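Section 4: Your first grip on a bottle

If you've done sections 2 and 3, your Billey hand unit is charged, paired with the Dullgate recorder and sitting there with its fingers half open. Good. Grab a drink bottle out of the recycling and we'll get going.

I wrote this bit after setting up our second kit at the Mulldale office, so the order is the one that worked for me and it's a little different from the quick-start card in the box. Uyên Tăng tested the steps and made me rewrite number 5 twice (it's much better now, thanks Uyên).

Before you start

You'll want a table you can walk around, decent light and a few everyday bits and pieces on it. Don't clear the lot off! The tracking likes edges and colours to hang onto, and a big bare bench is the hardest thing you can give it. Books, a mug and some pens will do nicely.

Picking up

1. Wake the unit with the side button and wait for the second beep. The first one only means the battery's awake.

2. Check both ribbed pads are seated on the finger plates. Give each one a wiggle. If it moves, go back to 3.4 and nip up the screws, gently, they're small.

3. Hold the unit level, open the trigger all the way and bring the fingers in from the side, with the bottle between them.

4. Squeeze slowly until the ribs start to fold around the bottle, then stop. You'll be tempted to keep going. Soft drink bottles with thin walls will buckle well before the trigger bottoms out, and then you've got a crackly noise on your audio track and a bottle that won't stand up any more. 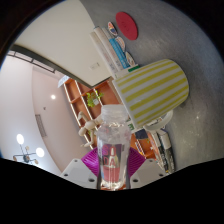 Fig. 4.1 Bottle held between the ribbed pads, cap off.

5. Tilt your wrist one way, then the other, at whatever speed you'd pour a cuppa. Watch the Dullgate screen while you do it. The tracking number should stay at 76 or higher. If it drops under 67, bring the unit back to level, count to three and have another go.

Caution: empty the bottle before you try any tilting. The pads don't mind a splash and will rinse under the tap, but the lens and the trigger housing are not sealed and a drowned trigger isn't covered by the warranty.

Note: round, clear things are a tougher test than they look. Reflections move about as you turn, so don't panic if the number jumps a bit. I like a bottle with big bold lettering on the label for a first go, as it gives you something easy to check for sharpness when you play the clip back.

Putting down

6. Come back to upright and lower the bottle until you feel it touch the table. Feel for it through the handle, don't go by the screen, there's a tiny lag.

7. Let the trigger out in one smooth movement. If the bottle tips as you let go, one pad is probably sitting higher than its mate. See 3.4 again, sorry.

8. Save the clip and do the same thing once more with the cap screwed on. I keep the capped and uncapped goes in separate folders, which made life a lot easier when Sebastian Hodoroagă wanted to compare them. 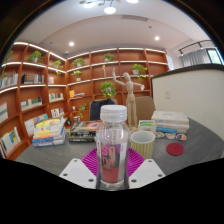 Section 5: Naming and saving your clips

The recorder numbers everything for you, and that's fine for an afternoon. By December our folder was up to 3,698 clips and I was wishing I'd set up Triệu from day one. It's the free sorting tool on your install stick, so do put it on now, while you've only got a handful to deal with.

1. Plug the recorder into your computer and choose Transfer. Leave the hand unit switched off.

2. Open Triệu and pick a short name for the object, all lower case, no spaces.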